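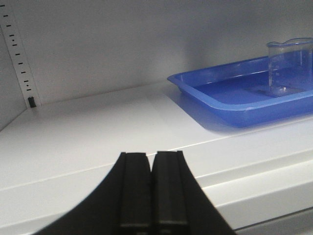 White shelf, blue tray, gray back wall.

Shelves, Trays and Other Places Stuff Goes to Hide
Notes for the Tedorlow Makers and Menders meetup, Quinlan Hall, 14 May 2023

(Leave the first slide up while people find chairs. Don't start talking over the coffee line like last time!)

Hi everybody. So the title says shelves, and I mean it, I'm going to talk about shelves for the whole slot, and if you came for the sourdough person, they're across the hall and I won't be hurt if you slip out.

Quick background. I look after the parts room at Drurnow, the repair shop on the other side of the river. It's 600 square feet, no windows, one door that sticks. When I took it over we had more than 3,000 little things in there: belts, knobs, hinges, lamp sockets, bags of screws with a word like "good" written on them in marker. I spent my first month just asking "what is this?" out loud to an unlit hallway.

I'm going to tell you what I changed, what I changed back, and what I'd do first if I walked into your garage or your craft closet tomorrow.

[Next slide: the three questions]

OK so before I move a single thing I ask these, and I ask them standing in front of the shelf, not at my desk:

How deep is it?
What goes on it that I'll want in a hurry?
Where does my hand go?

People laugh at the last one. But think about reaching for flour at home. You don't reach for the flour, you reach over the rice and past the vinegar and then you knock down the cocoa. The hand needs a path, and the path takes up room, and we all plan our shelves as if it didn't. I used to fill a shelf edge to edge and feel so proud of myself (very tidy! lovely from the doorway!) and then I'd need the thing at the back.

So now I leave a gap. On a lot of my shelves I've got one tray and open shelf around it, and yes, it looks like I'm wasting space. I get told that a lot. I'll come back to it.

(Pause here. Someone always wants to argue about the gap. Tell them to hang on to it for the end.)

[Next slide: why trays]

Trays. I love a tray. I didn't always! I started with deep bins, the kind with lids, and here's how that went: small stuff sank to the bottom, heavy stuff sat on top of it, and the lids wandered off. With a shallow tray you see everything in one look. If it doesn't fit in one layer, you have too much of it, or you need a second tray. That's pretty much the whole rule.

What I look for in a tray:

A raised rim, so round things stay put when you slide it out.
Rounded corners inside, if you can get them. Square corners collect grit and one tiny washer forever.
A color that isn't the color of the shelf. We have white and gray shelving, and the first trays I bought were white too. Bad idea. From the door I couldn't tell where I had a tray and where I just had shelf. Blue on white, you can find it half asleep.

Don't color-code everything, though. I tried. I had a chart. Red for electrical, green for fasteners, yellow for "ask me," and within a couple of weeks everything was in yellow and I was being asked about all of it. One tray color, good labels, done. I print mine on the little Farkar label maker we keep by the door, in the biggest type it'll do, and they go on the shelf lip as well as on the tray. That way when the tray's out on the bench there's a name on the shelf waiting for it to come home.

Oh, and the lip! I want to say a word for the front lip. If you're buying metal shelving, run your fingers under the front edge before you pay. A nice folded one is kind to your knuckles and it gives you somewhere flat to stick a label. A raw edge is going to get you one day, and it'll be the day you're carrying something.

(Drink some water. You're talking fast.)

[Next slide: heights]

Now, adjustable shelves. Hands up if you have adjustable shelves at home. OK. Keep your hand up if you've ever adjusted them.

Right.

Nearly everybody leaves them wherever they were on the day they went in. Which I get, it's a pain. You have to empty the shelf, find the clips, drop one of the clips, go find it under the dryer. But it's the single change that did the most for us. We had huge tall gaps over low flat things, so of course people stacked, and then the stack leaned, and then somebody wedged a box in to stop it leaning. Moving the shelf down a few slots would have fixed it with no new furniture at all.

My way of doing it: take the tallest thing that lives there, set it on the shelf, put your hand flat on top of it, and then add one more hand for the reach. That's your height. No tape measure. If your fingers brush the shelf above when you lift the tray out, go up one slot.

Count the slots from the bottom on both sides before you put the shelf back. Please. I've had one end a slot higher than the other and I blamed the floor for a week. And with the back clips as well as the front ones, check them by feel, then press down gently on each corner before you load anything. If it rocks, take it out again, don't talk yourself into it.

I keep spare clips in a jam jar hung on the door handle. We had a jar in a drawer before and it might as well have been on the moon.

[Next slide: leave this one up for a while]
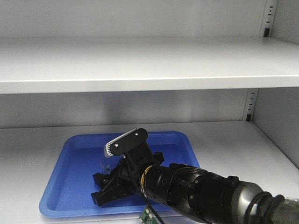 One of our Saturday regulars asked me why anyone would leave a whole upper shelf with nothing on it when there are boxes on the floor out front, and said that where they grew up, an open shelf meant you weren't finished yet.

And I do understand that! It bugged me as well. My answer is that a clear shelf is where the next thing goes. Stuff arrives. It arrives on a Saturday with a line at the counter, and if every shelf is full, the new thing goes on top of an old thing, and that's how you get back to where I started. I keep a landing spot in every unit. It gets filled by closing, and first thing the next time I'm in, I clear it again. If it's still full when I leave, I know I've let something slide.

So it's doing a job the whole time. You just can't see the job when you look at it.

The regular still thinks I should put the boxes on it, by the way. We have this talk most weeks.

(If there's time, ask the room: who has a landing spot at home? It's usually the dining chair.)

[Next slide: getting rid of things]

This part is less fun. I said more than 3,000 things when I started. I let go of 1000 of them in the first spring, and it was horrible, and then it was great. I didn't do it by asking if I loved them. It's a hinge. I don't love it. I asked whether I could name the job it was for, and if I couldn't name a job, it went in a crate by the door marked "free, take it," and most of it walked off with people who could.

I made some mistakes. I gave away a bag of odd little springs and needed one of them that very same month, and I still think about those springs. You'll have a spring story too. Do it anyway.

Work one shelf at a time and finish it. Finish means wiped, loaded, labeled, and you've walked away. The trap is pulling out the whole unit on a Sunday afternoon, and then it's dark and you're sitting on the floor reading an instruction booklet for a fan you don't own.

[Next slide: cleaning, very short]

Plain shelves are easy. Damp cloth, dry cloth. I take the tray off, wipe under it and put it back in the same place, and I do this when I'm already there for something. I don't have a cleaning schedule. I had one, it was laminated, I never looked at it.

Skip the shelf liner, at least on metal. Ours curled at the front and every tray caught on it going in. I peeled it all off over two evenings and the glue took longer than the liner did.

Don't shove the tray all the way to the back, either. I like mine where I can get my fingers around the front of the rim and still see a bit of shelf behind it. Things fall off the back of a tray and you want to be able to spot them.

[Last slide: what to do tonight]

If you go home and do one thing, pick the shelf that annoys you the most. The one you sigh at. Take everything off it. Put back what you used this month, in one layer, in a tray if you've got one (a baking sheet's fine, a boot tray's fine). Leave the rest on the table overnight and see what you go looking for.

Then look at the height and move it if it needs moving. You know where the clips are. Or you will once you've looked under the dryer.

(Questions. Things they'll probably ask:

Wire shelves? Fine for big stuff, a nuisance for anything with small feet. Put a tray down first.

How much weight? Go by what the maker of your shelf says, and put the heavy things low.

Kids? Give them the shelf at their own height, and a tray each. Don't sort inside the tray for them.

Where do I get the trays? Restaurant supply places are worth a look, and so are school sales in May.)

Sign-up sheet for the parts room tour is on the table by the door. Bring your mystery hinges, and stack your chair on the way out, please.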